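04/05/2022

The bed is not a table (but try telling me that)

I did my big bedroom sort-out this week and I have thoughts. Mostly about how every single thing I own ends up on the bed first. I never use the desk in here, the dresser top is full, so whenever I empty a bag or a drawer it all goes on the striped sheet, and then it's bedtime and I have to deal with it whether I want to or not. I used to think this was a bad habit. Now I think it might be my whole system!

The sheet is from Chantharasri, the little bedding place on the second floor of the market in Jarkgate, and I paid 270 for it in November. I went in for plain white. I came out with pink and salmon and orange stripes, and I haven't been sorry once. It has been through the wash so many times and the colors are still cheerful. The other bed has the blue plaid comforter, and no, they don't match, and the bed skirt under the plaid one is mauve with little white dots, so that doesn't match either. My sister-in-law thinks I should buy a set. I looked at sets. The one I liked was 3000 and it was beige.

Anyway, the sorting. I started with the bag I carry every day, and that was the worst of it. Receipts, three hair ties, a Kadum bus card I was sure I'd lost (there was still 44 on it, so that was a nice surprise), and a phone case I had completely forgotten about. It's one of those rubbery ones in a sort of khaki tan. I bought it from Fluvadero for 118 when they had their clearance on, used it for a while, then went back to no case at all because I like how the phone feels without one. I know, I know. I'll drop it one day and you can all say so in the comments.

Then there's the pink toy handbag with the cartoon on the front, which travels from room to room and never seems to have a home. I've tried a hook. I've tried the shelf. It comes back to the bed. I'm thinking of a low basket by the door, just for small things with handles, if anyone has found one that doesn't tip over.

And my one firm rule, no snacks on the bed while sorting, lasted until I got hungry. I put the wrapper down flat under them, which counts as a plate in my house. Crumbs on stripes don't show much anyway, so I shook the sheet out of the window afterwards and called it clean.

Next up is the drawer under the plaid bed, and I'm a little scared of that one.
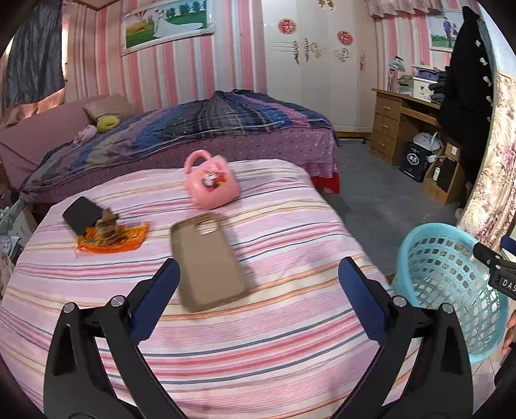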